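Runari Tall Wardrobe, white, two doors

I've had the Runari in the shop since March and I'm still fond of it, so forgive me if I go on a bit. It's a plain, tall wardrobe that doesn't shout at you when you walk into the bedroom, and it's the one I end up showing people who came in for something far more expensive.

Inside, you decide how much of it goes to shelves and how much to hanging. The shelves rest on little pegs, so you can lift them out when you've got long coats to deal with (or a wedding dress, as one customer had!) and put them back later.
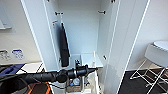 Doors open, shelves out, pegs still in the sides.

It comes flat in 2 boxes and you'll want a friend with you for the doors. Areeba Bangash does our deliveries on a Thursday and she'll carry the boxes up to the room, though she won't build it unless you've booked that as well. Booking is easy — just tick it at the checkout.

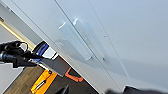
Building it takes me an afternoon with plenty of tea. Please do fix it to the wall, and do the hinges last, when the whole thing is standing where you want it. Mine leaned a touch to the left until I packed one corner with card, and after that the doors met nicely.

Can I hang full-length dressing gowns in it?

Take the shelves out on that side and you can. I keep mine on a hook and my winter coat next to it, and neither of them gets creased.

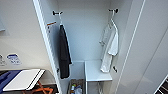
For cleaning I use a damp cloth and nothing else. My colleague Notburga Kuster swears by the Stumen furniture soap, which we also sell, but go easy with it near the edges. If you've got an older Flilov wardrobe at home, the pegs from that are a hair too fat and won't go in, so don't throw away the bag that comes with this one.

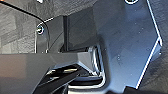 Spare pegs and hinges are kept here at the shop, and I'll post them if you ring before 2 in the afternoon. The matching Mirani bedside table is back in as well, in the same white, and I can put both on one delivery if you order them together.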